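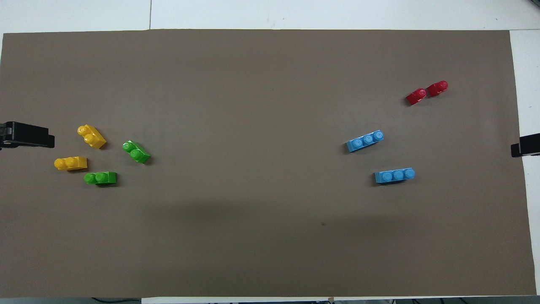 Brown paper is a general name for strong, unbleached or lightly treated paper used for wrapping, packing, lining and rough drawing. Its colour ranges from a yellowish tan to a dull greyish brown and comes from the fibres themselves, from dirt or old ink left in the pulp, or from dye. It is sold in flat sheets, on rolls and as finished goods such as bags and envelopes.

The name covers several papers that are made in different ways. Before the late nineteenth century most brown paper was made from old rope, sacking and coarse rags. Today most of it is made either from wood pulp by the kraft process or from waste paper, and many grades are a mixture of the two.

Names

In Britain, "brown paper" is the everyday term for any plain wrapping paper of this kind. "Kraft paper", from the German word for strength, is the trade name for paper made from wood pulp cooked by the sulphate method. Not all kraft paper is brown, as the pulp can be bleached white, and not all brown paper is kraft. "Sugar paper" once meant the thick blue or grey paper in which sugar loaves were wrapped, and in British schools it still means a soft, rough coloured paper used for art and display. "Butcher's paper" is used in some countries for plain paper sold on large rolls, whatever its colour.

Early manufacture

Early paper mills in Europe sorted their rags by quality. White linen went to make writing and printing paper. Coloured, dirty or coarse material could not be made white before chemical bleaching came into use, and it was made into wrapping paper. Old ships' ropes and sailcloth were a common source in ports. Rope that had been tarred gave a dark, tough sheet with a strong smell, which was liked by ironmongers because the tar helped to keep rust off needles and small tools.

A mill making brown paper needed less clean water than one making white paper and could be set up on a poorer stream. Many small mills made nothing else. The work was done by hand: a worker dipped a mould into a vat of pulp, lifted it out and let the water drain, and a second worker turned the wet sheet on to a piece of felt. The sheets were pressed, parted and hung up to dry in a loft. Brown sheets were often left without size, the thin glue that stops ink from spreading, as they were not meant to be written on.

In Britain paper was taxed from the early eighteenth century until 1861. For much of that time brown paper paid a lower rate than white, and there were frequent disputes over what counted as brown.

The mill at Arnurcombe

Arnurcombe is typical of the small country mills that lived on wrapping paper. It opened in 1792 in a former corn mill and drew its rags and rope from dealers on the coast. The stream was stained by peat for much of the year, and the owners did not try to make white paper. Their main customers were grocers and nail makers.

The mill was bought in the following century by the firm of Braltlow, which put in a paper machine and turned the old vat house into a store. The machine was narrow, even for its day, and could not make the wide rolls that later buyers wanted. Braltlow kept the mill going on small orders, chiefly hosiery wrappers and a heavy grey-brown sheet sold to carpet dealers for use under rolls.

A sample book from the mill survives and has been studied by the paper historian Hongmei Xue. It holds 2090 pieces, most of them cut to the size of a playing card and pasted in rows, with the weight and the name of the buyer written beside each one. Xue found that the colour of the same grade could change a good deal from one making to the next. Notes in the margin show that buyers rarely complained of this, but that they often sent paper back for being too thin or for having holes in it.

The vat house still stands, but the wheel and the machine were both sold for scrap. The drying loft was taken down after a storm one September, and its slatted shutters were used to fence the mill garden.

The change to wood

Rags became scarce and dear in the nineteenth century as the demand for paper grew. Straw, jute and esparto grass were all tried. Straw gave a yellow, brittle paper that butchers used, while jute from old sacks gave a strong one suited to heavy bags.

Wood pulp took over in the last decades of the century. Wood can be turned into pulp by grinding, which is cheap but gives short, weak fibres, or by cooking it with chemicals, which frees the fibres from lignin, the substance that holds them together. The sulphate or kraft method was developed in Germany at the end of the 1870s and proved to give the strongest pulp of all. Its dark colour was a drawback for printing but mattered little for wrapping. It also worked well with pine, which other methods handled badly because of the resin.

Once mills learned to recover the cooking chemicals by burning the spent liquor, the kraft process became cheap to run. By the middle of the twentieth century it was the main way of making wrapping and bag paper in most of the world.

Modern manufacture

Wood chips are cooked under pressure with sodium hydroxide and sodium sulphide. The pulp is washed, screened and beaten, and is then spread as a thin mixture with water on to a moving wire. Water drains through the wire, and the damp web passes between presses and over heated cylinders.

Paper made on a machine has a grain, as more of the fibres lie along the direction of travel than across it. It tears and folds more easily along the grain. Sack paper is often slightly crinkled while damp so that it will stretch under a sudden load instead of splitting.

Paper made from waste is usually softer and duller than new kraft. Old boxes give a fair brown pulp. Mixed office waste and newspaper give grey, and the mill may add dye to bring the sheet closer to the usual shade. Fibres grow shorter each time they are pulped, and some new pulp is added where strength is needed.

Types

Pure kraft is made wholly from new wood pulp and is the strongest of the common grades. Imitation kraft contains waste paper and is used for light parcels and as packing between goods.

Ribbed kraft has fine lines pressed into it. One side is commonly glazed by drying the sheet against a polished cylinder, a finish known in the trade as MG, for machine glazed. The glazed side takes print better and is normally put outwards.

Union paper is made of two sheets stuck together with a layer of bitumen or plastic, which keeps out damp. The bitumen kind was once widely used for export packing and is still met with in old crates.

Gummed tape is a narrow brown paper with dried glue on one side. It sticks firmly to boxes when wetted and is also used by watercolour painters to hold down wet paper while it dries flat.

Sizes and measures

Flat sheets were formerly sold under names such as Casing, Bag Cap and Double Four Pound. These names were dropped as metric sizes came in, although a few lasted in shops for some years. Weight is now given in grams per square metre. Light wrapping sheets are sold by the ream of 500, while heavier grades are sold by weight or on the roll.

Use in art and craft

Artists have drawn on coarse brown and grey papers for centuries. The middle tone of the paper stands for the half-shadows, and the artist adds only the darks in chalk or charcoal and the lights in white. Dressmakers use brown paper for patterns that will be cut round many times, and upholsterers use it to test the shape of a cover before cutting cloth.

The printmaker Wanting Han used waste wrapping paper for her series Brillitmont, which was printed in black and white ink on opened-out flour sacks. The folds and stitch holes were left in place. The series was shown at the Feng gallery, where it closed on 26 Dec 2019.

Keeping and storage

Old rope and rag papers often last well. Papers made with ground wood do not, as acids form in them and they become brittle. Brown paper of unknown make should not be left touching prints, photographs or fine cloth for long periods, as the acids can pass across and leave a stain. Archives that hold brown paper items usually place them in folders of acid-free card, away from strong light.

Light fades most dyed papers. Undyed kraft may turn paler or darker depending on how much lignin remains in it.

See also

Corrugated board
Paper bag
Papermaking
Sugar paper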